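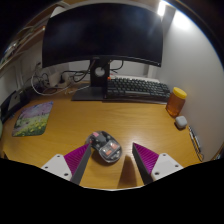
Reading time: 2 min

Shed base on a slope, slabs or timber frame?

ysrorak
Putting up a Hultden shed, the 2 metre one, bottom of the garden. Ground drops 110 mm front to back. Leaflet says "firm level base" and thats your lot. Was going to dig the high side out and lay slabs on sand. Anyone done it?

nayara_a
Not on sand. Mine went down at the back corner after one winter and the doors stopped shutting. Compacted hardcore first, then slabs on a full mortar bed.

magsi_plot16
Overkill for a shed that size. Timber frame on adjustable feet, done in an afternoon. No digging.

nayara_a
Fine until the frame rots. What's under yours?

magsi_plot16
Treated 4x2, bit of membrane. Been down since June last year, solid.

nayara_a
So one winter then.

ysrorak
Got a price off Ansari for a concrete pad. £1,640. For a shed!! So no. Leaning to the frame tbh but the fence side stays damp, never gets sun.
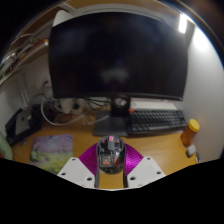

In-ho Sung
Damp side, keep the timber clear of the soil whatever you pick. Gap all round so air gets under. I used 16 feet on mine, probably too many, but the floor doesnt bounce. Cut ends need preservative as well, the treatment doesn't go right through.

magsi_plot16
Agree on the cut ends. Forgot mine.

nayara_a
Ha. See you next winter.

ysrorak
Ok frame it is, small slab under each foot. Will dig the high side down a bit so teh door step isn't silly. Gravel round the edge?

In-ho Sung
Yes, and a gutter on the fence side.

Comments (3)

Shagufta Tarar
Same slope here, we did slabs on mortar and it was fine. Hard on the back though.

Dreline
Does the frame need fixing down? Very windy where we are.

Usman Magsi
Yes, long stakes at the corners, screwed to the frame. Check for cables before you bang them in.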